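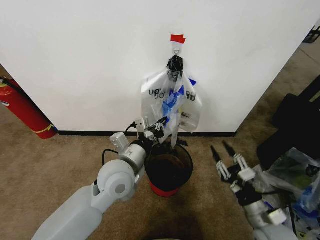 Awan Sound is a small record label in Tronville, started by Bjartur Ravn with 15 demo tapes and a lot of love for loud, strange pop! We've put out 41 albums so far - the newest is Wado's debut, and we can't stop playing it. 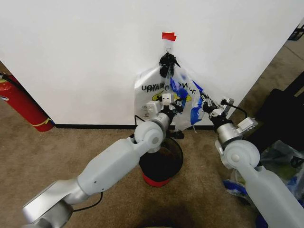
Do you listen to demos?
Every Wednesday, all of us together, start to finish.

We also press our own vinyl in short runs, and our band Utent goes back on tour in March.
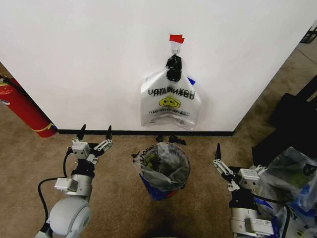

They'll be playing two new songs - come sing along!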